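How to compare two grippers on one arm without fooling yourself

Posted 7/18/18 in Bench Notes

Sooner or later you will own two grippers and one arm, and somebody will ask which gripper is better. You will have a feeling about it. Feelings are cheap, and they tend to favour whichever gripper you spent the longest bolting on.

What follows is the routine we use at Miltier. It takes a long afternoon, it needs no clever software, and it has twice made me change my mind, which I resented both times. The grippers in our case were the Bistow two-finger, with its hard flat pads, and the Flolavard, which has soft fingers and a much nicer box. The arm's controller is a Marchand. If yours is something else, the menus will be in different places and just as badly named.

What you need

One arm, already calibrated
Two grippers with their mounting plates
A short list of objects you care about
A roll of masking tape and a fine pen
Kitchen scales
A printed score sheet, on paper, with a pencil tied to it

The pencil gets tied on for the obvious reason.

Step 1. Choose the objects before you choose the winner

Write the list before either gripper comes out of its drawer. If you do it afterwards you will pick things your favourite can lift. Aim for a mix: something with a thin rim, something flat, something small enough to be annoying, something that rolls. Toy kitchen things are good value, as they come in silly shapes and survive being dropped.

Weigh each one and write the figure on the sheet. Our heaviest was 300 grams, well inside what either gripper claims on the leaflet. Leaflets are written by optimists, so leave yourself some room.

Step 2. Fix the layout

Put the objects where you want them, then mark round each one with small corners of tape. Every run starts from the same marks. Moving a bowl by a thumb's width can turn a clean pick into a miss, and then you are testing your own tidiness.

Keep anything tall or boxy to one side, and run the arm through its whole path at slow speed with nothing in the fingers. Watch the cables while you do this. A cable that hangs nicely at rest may have other ideas once the wrist turns.

It also helps to look straight down on the table once it is laid out. From the side everything seems to have plenty of room. From overhead you find out how much of the table the arm has claimed for itself.
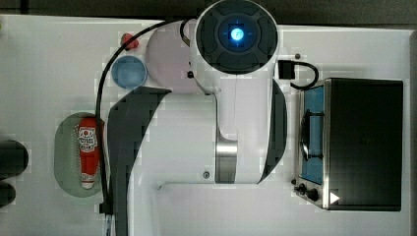

Tape marks are fine until the tape starts lifting the objects, one reader wrote after the first version of this page went up, and suggested drawing the outlines on a sheet of paper fixed under clear film instead. We tried it. It is better, and I have left the tape in the list only because everybody has tape.

On our table the blue bowl does the thin rim job and the ketchup bottle, lying on its oval green plate, does the awkward one. The bottle can be taken across the body or by the cap, and the two grippers have strong and opposite opinions about which. Decide on one grasp per object and write it down. The small red toy is there to keep everyone humble. The toy stove mostly serves as something to avoid hitting.

Step 3. Set the controller once

Both grippers must get the same arm speed, the same approach height and the same pause before lifting. On the Marchand these live on three separate pages, one of which resets itself when you change the tool. Check it every time. I did not, the first time, and spent an hour admiring how gentle the Flolavard was. It was gentle at half speed. So is a brick.

We use an approach height of 80 millimetres over each object and leave it there for the whole test. Closing force is the one setting you may change between grippers, since they work differently. Find a sensible value for each with a few practice picks, write it down, and then leave it alone, however much it looks as if one more nudge would help.

Step 4. Tell the arm what it is holding

Enter the weight of the gripper and the distance from the flange to the fingertips. Measure this yourself. Our Flolavard sticks out 140 millimetres and the Bistow a good deal less, and an arm that believes it is wearing the wrong one will press the fingers into the table with great confidence.

Step 5. Run the picks

Do 9 picks per object with the first gripper, swap, and do the same with the second. Then, if you can bear it, swap back and repeat the first object. If the score has moved a lot, something has come loose or somebody has leaned on the table.

Mark each pick as one of these:

Clean: lifted, held, put down where asked
Ugly: got there, but slipped, tilted or dragged
Failed: dropped, missed or stopped by the controller

Please keep the ugly column. It is tempting to count ugly picks as clean ones, and by teatime everything will be clean.

Step 6. Time the swap

People forget this one. If you will be changing grippers as part of the job, the change is part of the test. Time it from power off to first good pick, including the hunt for the right hex key. The Bistow came out well ahead here, having fewer screws and a connector that goes in only one way round.

Reading the sheet

Resist adding everything into one grand score. Read it object by object. In our test the Flolavard was much kinder to the bowl, and the Bistow was better with anything small. On the bottle they were close, with the Flolavard collecting most of the uglies. We kept the Bistow on the arm for daily work and put the soft fingers back in their nice box.

If the two come out level, buy nothing, change nothing, and run it again with different objects. We are due a repeat in September, when the new Bistow pads should be here. The old score sheet stays pinned up by the bench until then, pencil included.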